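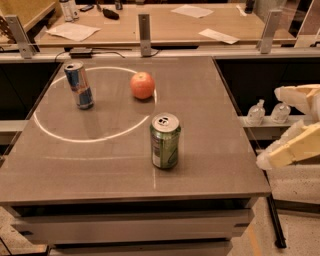 From: Shobha Nair
To: breakroom list
Subject: Re: What gets left on the gray table

Behrouz Heydari wrote:
> Can we settle what is allowed to stay on the gray table? I put
> lunch down there in April and had to move four drinks first.
> Two of them were open. I don't mind moving things, but I don't
> know what is trash and what somebody is coming back for.
> Also, does the white circle mean anything? Kha told me it was
> for shared food. Nga says it was for a game.
>
> Behrouz

Behrouz,

Kha is right about the circle. Inside the line is up for grabs, outside the line belongs to somebody. It was in the note Tihomir sent when we moved over from the Jadero building, but five people have joined since then and I doubt they ever got it.

The trouble is with things like the apple, when they end up sitting right on the line. My suggestion is that anything touching the line counts as inside. If you want to keep your apple, move it well clear or put it in your bag.

Drinks are a separate question. A full Red Bull inside the circle is fine and will be gone by 3 p.m. An open soda can is different. I would like us to agree that an open can with no name on it gets poured out and rinsed at the end of the day, wherever it is on the table. Same for bottles on the ledge along the side. People forget about the ledge, and I have thrown out water from there that had clearly been around for a while.

The can bin is under the sink, left side. Please rinse first. We had ants last summer and it took 20 days to get rid of them.

Nga asked whether we could get a tray in place of the circle. I looked at one from Indik and it was $76, which seems like a lot for a tray. If anyone has one at home they don't use, bring it in and we can try it. It needs to leave enough room for two people to eat.

I'll put the rules on the fridge door once I hear back from Kha and Tihomir.

Shobha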